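Week 3 handout: Learning manipulation from hand-held gripper demonstrations
Notes prepared by Seidu Nyarko. Lab contact: Naa Fiadzo.

Read sections 1 to 3 before the tutorial. Section 4 is needed for the assignment.

1. The problem

Imitation learning needs pairs of observations and actions. Teleoperation gives these directly, as the robot records its own joint positions while a person drives it. The cost is that the robot has to be present, powered and supervised for every demonstration, and most operators move far more slowly through a robot than they do by hand.

The method covered this week leaves the arm out of the collection stage. The operator holds a gripper with the same finger geometry as the one on the robot. A wide-angle camera fixed to the gripper records the view over the fingers. The observation is the camera image and the action is the motion of the gripper itself, recovered afterwards along with the finger opening.

2. What is recovered from the recording

Gripper pose. The trajectory of the tool through space, six degrees of freedom. Depending on the rig this comes from visual-inertial SLAM or from an external tracker. Errors here go straight into the action labels, so this is the first thing to check.

Finger width. Each finger carries a square fiducial marker facing the camera. The distance between the two detected markers is converted to an opening in millimetres using a short calibration at the start of each session. If one marker is lost for a few images the width is interpolated. If it is lost for longer the episode is dropped.

Relative pose. In two-handed work the position of one gripper with respect to the other matters more than the position of either in the room. We express it in the left gripper's coordinates at the current time step.

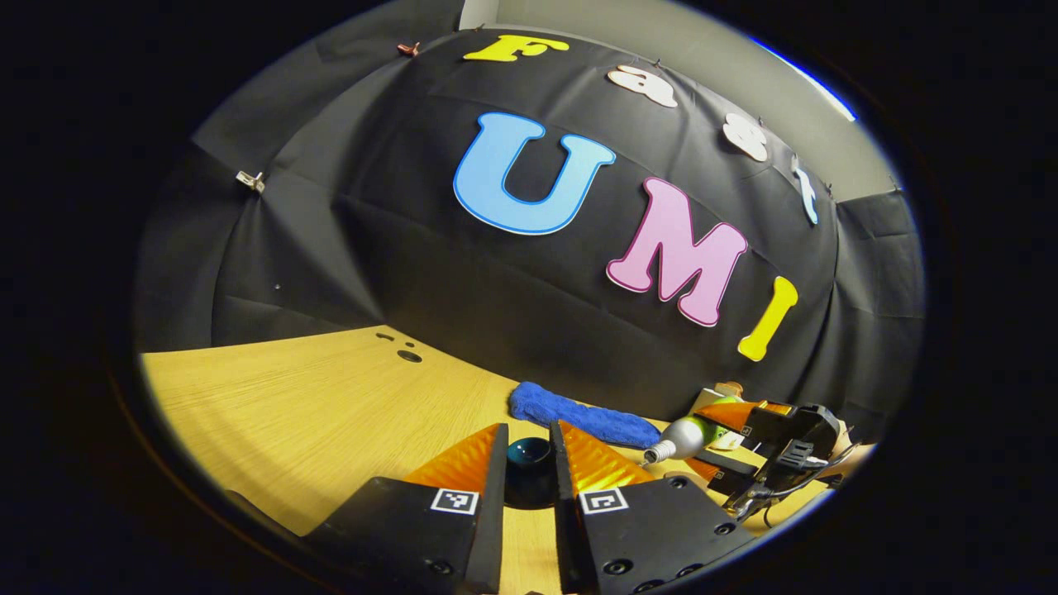 Actions are written relative to the current gripper pose and never to a fixed world origin. A policy trained this way can be moved to a different bench without recalibrating the base of the arm. It also means a slow drift in the tracker does less harm, as only short segments of the trajectory are ever compared.

3. The lens

A fisheye lens is used so that the objects, the fingers and a good part of the background stay in view when the gripper is close to the table. Straight edges come out curved. We do not rectify the images before training - rectification stretches the outer region and wastes resolution in the centre, where contact happens. Marker detection is the exception and needs the camera intrinsics.

4. The Wurnano set

The assignment uses the Wurnano set, 144 two-handed episodes. An observation is two images, one from each gripper, plus the relative pose. The policy predicts 16 action steps at a time. Train for 1000 epochs with the settings in the config and hold back 30 episodes for validation. Do not split within an episode.

Points to cover in your write-up:

- Validation error for translation, rotation and finger width, reported separately.
- The effect of removing the relative pose from the observation.
- One episode where the width signal is unreliable, with a plot and your explanation.
- The delay between observation and action on a real arm, and how you would compensate for it.

A low validation error does not tell you the policy will complete the task. Small errors compound once the robot is acting on its own predictions, and the held-out episodes only contain states that a person reached. Keep this in mind when you compare models.

Bring questions about marker detection to Naa's lab hour. The January version of the config has the wrong image size, so use the current one.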